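We use cookies to remember your settings. Accept / Manage preferences

Small mirrors with deep frames are harder to clean than large ones. A thread on squeegee technique, from the Parklow washrooms.

A squeegee wants a long uninterrupted pull. On a shop window you get one. On a washroom mirror you get a short one, then a frame.

Parklow has 284 mirrors on the sheet. Most are the same pattern: a rectangle of glass, thick white surround, strip light over the top.

Mix first. I use Trunum concentrate at 5 ml to the litre. The label allows more. More leaves a film, and the film shows as soon as the light is on.

Apply with a cloth, never a spray. Spray gets behind the glass at the bottom edge and the silvering goes black from there upwards.

Blade on the glass, Parklow: 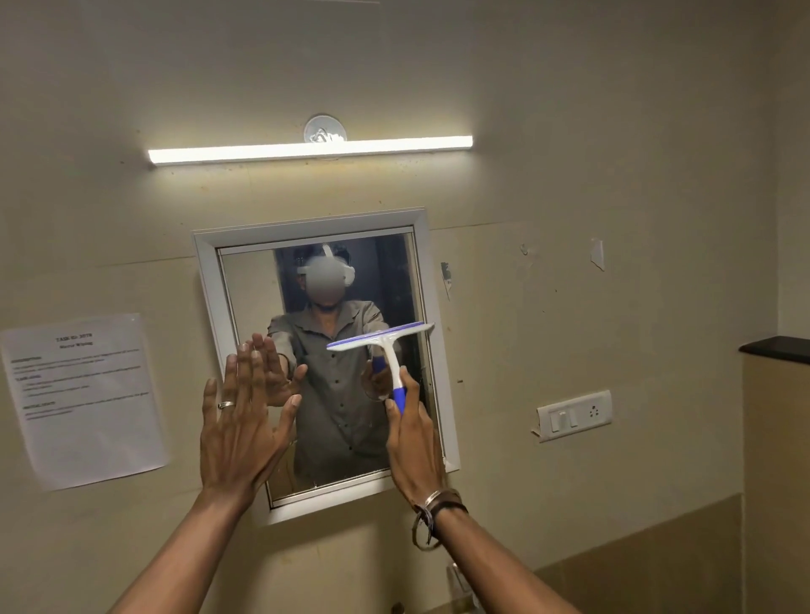
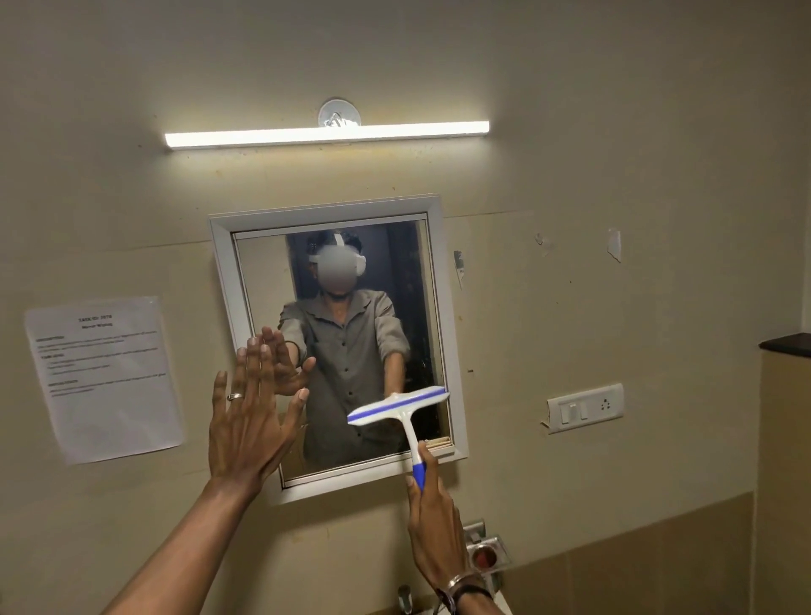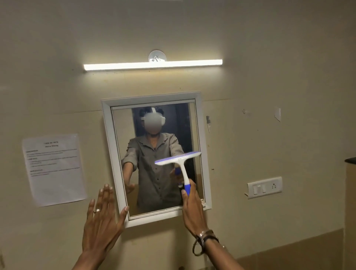
Blade width is where most of the streaks come from. People buy the widest head in the Karaca catalogue and then fit it to everything. A head that runs past the edge of the glass rides up on the frame, lifts the rubber and leaves a wet line alongside. In the second picture the head overlaps the right-hand side of the frame, and a pull started from there would do exactly that. Bring it inboard first, or turn it and work down in strips.

Strips should overlap by two fingers. Wipe the rubber between each one. A dry cloth folded in four is enough.

Start at the top, directly under the light. Drips there are the ones people see from the door.

Corners: the blade will not reach into a recessed frame. Stop short and finish with the corner of a dry cloth over one fingertip — no extra solution.

Frame last, cloth barely damp. Check the bottom corners for lifted edges or chips while you are down there and put them on the defect list. Water sits in both.

Rubber life: I turn mine after roughly 2,245 pulls going by the Hidska log sheet, and bin it when the second edge starts to chatter. If it squeaks on wet glass it is already late.

Next thread will be limescale on taps. Different chemistry, same cloths.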